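# Ein paar Wochen mit dem Skoteo von Wokix

22.05.2023

Lange angekündigt, immer wieder verschoben, jetzt ist er da: mein Bericht über den Bausatz, der seit dem Frühjahr meinen Flur blockiert und mit dem ich inzwischen mehr Zeit im Freien verbringe als mit meinem Fahrrad.

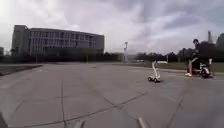 Dale Vachon schrieb mir schon nach der Ankündigung, ich solle bloß nicht wieder seitenlang vom Auspacken schwärmen und lieber gleich sagen, ob das Ding auf Plattenfugen geradeaus fährt, alles andere könne man im Katalog nachlesen.

Also gut, Dale, dir zuliebe zuerst die Fugen (das Auspacken kommt trotzdem noch, da musst du durch): Ja, er fährt geradeaus. Auf großen Betonplatten, wie sie auf so einem weiten Platz liegen, rollt der Skoteo erstaunlich ruhig. Auch dort, wo die Fugen mit dunkler Masse ausgefüllt sind, ist mir kein Versatz aufgefallen, der mich gestört hätte. Worauf ich überhaupt nicht vorbereitet war, ist die Sache mit den dunklen Linien, aber dazu weiter unten, das braucht ein bisschen Anlauf.

## Was man da eigentlich kauft

Wokix verkauft den Skoteo als Bausatz für Leute, die draußen mit einem fahrenden Roboter arbeiten möchten und keine Lust haben, das Fahrgestell selbst zu erfinden. Man bekommt Rahmen, Antrieb, Akku, Rechner und die Kamera mit sehr weitem Blickwinkel, dazu einen Sack voller Schrauben und ein Heft, das leider von jemandem geschrieben wurde, der den Roboter schon zusammengebaut kannte. Preis: 3.088 Euro. Das ist viel Geld, ich habe auch lange daran herumgerechnet und zwischendurch den Mulcahy in den Warenkorb gelegt, wieder hinausgenommen und noch einmal hineingelegt. Der Mulcahy kostet deutlich weniger, ist aber für glatte Hallenböden gemacht, und in einer Halle wollte ich nun gerade nicht fahren.

Den Skoteo habe ich übrigens ganz normal bestellt und bezahlt. Ich erwähne das, damit die Mails aufhören.

Zusammengebaut habe ich ihn an zwei Abenden auf dem Küchentisch. Der erste Abend war herrlich, alles passte, ich habe Radio gehört und mich für sehr begabt gehalten. Am zweiten Abend kam der Kabelbaum. Die Stecker für den linken und den rechten Antrieb sehen gleich aus, sind im Heft gleich abgebildet und heißen auch fast gleich, und so drehte sich mein Roboter bei der ersten Probefahrt mit großer Würde auf der Stelle, bis er am Stuhlbein hing. Ein Klecks Farbe auf jedem Stecker, liebe Leute bei Wokix, und ich wäre vor Mitternacht im Bett gewesen!

## Draußen auf der großen Fläche

Für die erste richtige Ausfahrt habe ich mir viel Platz und wenig Sonne gewünscht, und dieser dicht bewölkte Himmel war dafür genau richtig. Bei grellem Licht neigt die Kamera zum Überstrahlen, das habe ich später auf dem Parkplatz beim Gartencenter gelernt. Unter Wolken dagegen bekommt man gleichmäßige Bilder, auf denen sich die Platten, die Grünfläche und die Baumreihe dahinter ordentlich voneinander absetzen.

Am meisten interessierte mich, wie das Ding mit Hindernissen umgeht, die schmal und hell sind. So ein weißer, selbstbalancierender Roller, der allein auf dem Beton steht, ist ein dankbarer Prüfstein: unten kompakt, nach oben eine dünne Lenksäule, und vor grauem Beton hebt sich das Weiß längst nicht so kräftig ab, wie man meinen möchte. Etwas weiter hinten sitzt jemand auf einem ebenfalls weißen, kleinen Gefährt mit dunklem Rad. Für unsereinen ist sofort klar, dass der eine Roller leer ist und der andere besetzt. Die Software muss sich das erst erarbeiten, und auf die Entfernung sind beide wirklich winzig.

Mit den Werkseinstellungen war ich in meinen Versuchen nur mäßig zufrieden. Größere Dinge erkennt der Skoteo früh und zuverlässig, Säulen und Stangen dagegen erst spät, und dann bremst er so, dass man unwillkürlich die Hand ausstreckt. Nachdem ich die Reichweite in den Einstellungen auf 12 Meter begrenzt hatte, wurde es merklich besser. Er sieht dann zwar weniger weit, nimmt das Nahe aber ernster, wenn ich das mal so unwissenschaftlich sagen darf. Sanft bremsen kann er seitdem auch.

Und nun zu den dunklen Linien. Auf meinen ersten Karten tauchten quer über die Fläche lange, dünne Mauern auf. Ich habe eine Weile gerätselt und sogar den Akku verdächtigt (fragt nicht), bis ich die Karte neben das Kamerabild gelegt habe: Der Skoteo hielt verfüllte Fugen für Kanten. In der Standardeinstellung fährt er brav daran entlang und sucht eine Lücke, wie eine Katze vor einem Gartenschlauch. Es gibt einen Regler dafür, er heißt „Bodenkontrast“ und sitzt im dritten Untermenü unter „Sonstiges“. Auf halbe Stärke gestellt, verschwinden die Mauern, und die Bordsteine bleiben trotzdem drin. Schreibt euch das auf einen Zettel und klebt ihn auf den Akkudeckel.

## Die Kamera und ihr eigener Bug

Ein Punkt, zu dem ich schon Post bekommen habe: Ja, man sieht am unteren Bildrand Teile vom Roboter selbst. Das ist der Einbaulage geschuldet, und man kann in der Software eine Maske darüberlegen, damit er sich nicht vor der eigenen Nase erschrickt. Fares Twal hat mir dafür seine Maskendatei geschickt, die bei mir nach kleinem Nachschieben passte. Danke, Fares, das hat mir einen ganzen Nachmittag gespart!

An den gebogenen Horizont gewöhnt man sich. Wer die Bilder zum Vermessen braucht, muss entzerren, und das mitgelieferte Programm kann das auch, nur sehr gemächlich. Ich lasse es laufen, wenn ich koche.

## Akku, Lärm, Regen

Mit einer Ladung bin ich bei ruhiger Fahrt auf 40 Minuten gekommen. Wokix verspricht im Heft etwas mehr, vermutlich mit leichterem Gepäck und ohne jemanden, der ständig anhält und nachschaut. Für meine Zwecke reicht es, einen Zweitakku würde ich mir trotzdem wünschen, und den gibt es derzeit nur auf Anfrage.

Laut ist er nicht. Auf Beton surrt er, auf Kies knirscht er, und auf nassem Laub gibt er ein Geräusch von sich, das meine Nachbarin mit einem beleidigten Staubsauger verglichen hat. Regen soll er in Maßen vertragen. Ich habe es einmal bei Niesel probiert, danach lag er mit offenem Deckel vor der Heizung und ich saß daneben wie am Krankenbett. Passiert ist ihm nichts.

## Der Wartungsvertrag von Skondow

Zum Bausatz wird einem beim Bezahlen ein Servicepaket angeboten, das nicht von Wokix selbst kommt, sondern von Skondow. Ich hatte es zunächst weggeklickt und dann doch genommen, hauptsächlich aus Feigheit. Die Hotline ist nett und geduldig, das muss ich wirklich loben. Beim Thema Kabelbaum lachte die Dame am Telefon schon, bevor ich fertig erzählt hatte. Bei der Software helfen sie allerdings nicht, und dort sitzen nun einmal die meisten Fragen. Wer gern schraubt, kann sich das Paket sparen. Wer beim Wort Drehmoment feuchte Hände bekommt, nimmt es für das erste Jahr dazu.

## Würde ich ihn wieder kaufen?

Ja, und ein bisschen wundere ich mich selbst darüber. Das Heft ist eine Zumutung, die Menüs sind ein Labyrinth, und der Preis tut immer noch weh. Aber das Fahrwerk ist gut, richtig gut sogar, und wenn der Skoteo über so eine weite graue Fläche zieht, vergesse ich regelmäßig, dass ich eigentlich Messwerte notieren wollte.

Im Juli soll eine neue Softwareversion kommen, in der angeblich auch die Erkennung schmaler Hindernisse überarbeitet ist. Sobald sie aufgespielt ist, fahre ich die gleichen Strecken noch einmal ab und trage die Ergebnisse hier nach. Wer vorher meine Einstellungen haben möchte, schreibt mir einfach, ich schicke die Datei gern herum. Und Dale: Auf Kopfsteinpflaster war ich noch nicht, aber ich weiß ja, dass du fragen wirst.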